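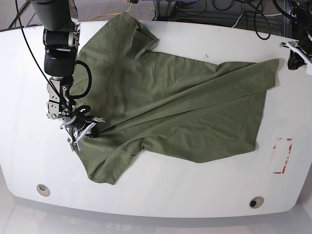

Olive-green shirt on the white tabletop, gripper at left.

Darnar: documentary feature on the Fonville robbery case
Progress report to the Lultier Fund, January 2023
Submitted by Saludo Pictures

Status

Research is complete except for two records requests. Editing is at the assembly stage, and the current assembly runs longer than the contracted length. Delivery of the rough cut remains set for the end of March. No change to the total grant is requested.

Records and source material

The county released 2,000 pages of the case file in response to our second request. All pages have been scanned, run through text recognition and indexed by date and originating office. The scans of the handwritten patrol logs did not convert well and were typed up by hand. Two requests are still open: the evidence transfer log and the lab correspondence. The clerk's office has acknowledged both but has given no release date.

The court audio was supplied on cassette. Transfers were made at 24-bit, with one pass flat and one pass with noise reduction. Only the flat pass is treated as the master. One tape has a dropout during the second day of testimony, and the printed transcript will be used on screen for that passage.

Interviews

We have recorded 31 interviews. Five people declined to take part, including both surviving members of the original investigative team. Each was sent a written list of the points on which the film refers to them, with a reply period of four weeks. Replies received so far are on file and will be reflected in the narration.

Releases are signed for all recorded interviews. Three contributors asked for their voices to be replaced. These lines will be read by actors and labeled as such on screen.
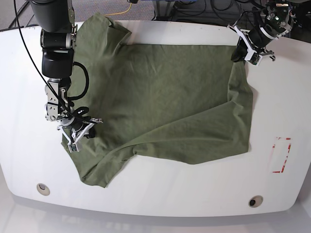
Will the film name the man who was questioned and never charged?
Current policy is to leave his name out of the narration, the captions and the on-screen documents. Where his name appears in a file page, it is blacked out before the page is shot. Counsel will review this again at rough cut.

Editing

The assembly stands at 38 scenes. Scene order follows the investigation by date, apart from the opening, which starts with the appeal hearing. The reenactment of the bank entry has been cut. Test viewers took it for surveillance footage, and a label did not fix the problem.

Maps are being redrawn from the county survey of the period. The earlier versions used the present road layout, which places the Fonville bypass 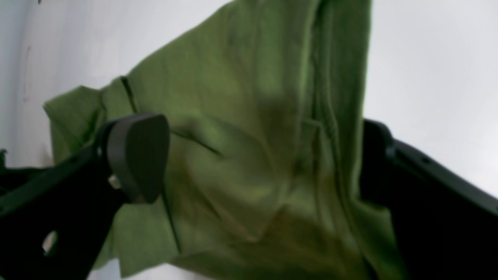

on the route described by the first witness, although it had not been built at the time. The corrected maps affect two scenes and the timing of one narration block. Re-recording is booked with the narrator's next session.

Budget

Spending is within the approved lines except for audio transfer, which is over. The overrun is covered by the unspent reenactment line. We ask the Fund to confirm this transfer in writing.

Open items

Evidence transfer log and lab correspondence: pending with the county.
News footage license: price agreed, term still under discussion.
Errors and omissions insurance: application filed, insurer has asked for the annotated script.
Annotated script: in progress, to be supplied with the rough cut.

5 shares | 0 comments

© Saludo Pictures | Contact the production office | Back to top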